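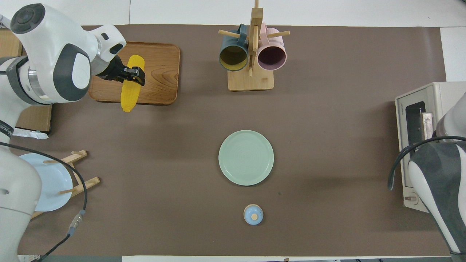 Does the Drimata wood oil really cure overnight? Overnight is what the can says; my test strips took 30 hours before a paper towel came away clean.

August, 4 pm. Second coat on the maple offcuts. Maksym swears by one thick coat, but his sample still smells strong and I don't trust it. Sanded mine to 600 first, his stopped well short of that, so we aren't comparing the same thing anyway. The Nkuna wax goes on tomorrow. "Food safe" on the lid, no test cited. Wrote to ask which one. Not holding my breath.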